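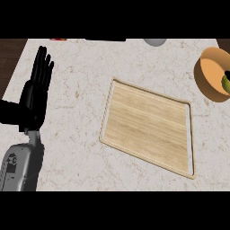
The simulated kitchen, with the tray still empty.

I'll say it: our robotics club should spend another year in simulation. I know, I know, everybody wants metal! When we started in July I wanted a real arm too, and I sulked a bit when the Titodier project turned out to be a marble counter on a screen.

But a simulated hand costs nothing when you ram it into a bowl (I've done it plenty), and all 12 of us get a turn.

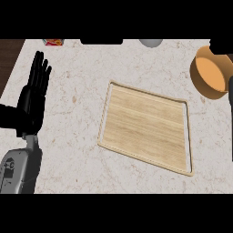

Club Pages, No. 37, p. 4

The Pollby crowd says we're playing a video game. Fine, but look at that black hand, fingers up, with all that bare counter before the tray. Somebody has to work out how it crosses the gap, and that's real math. I learned more from run 3130 crashing than from a whole semester of Kohlhase kits. So let's vote for the boring option, please, and I'll bring snacks.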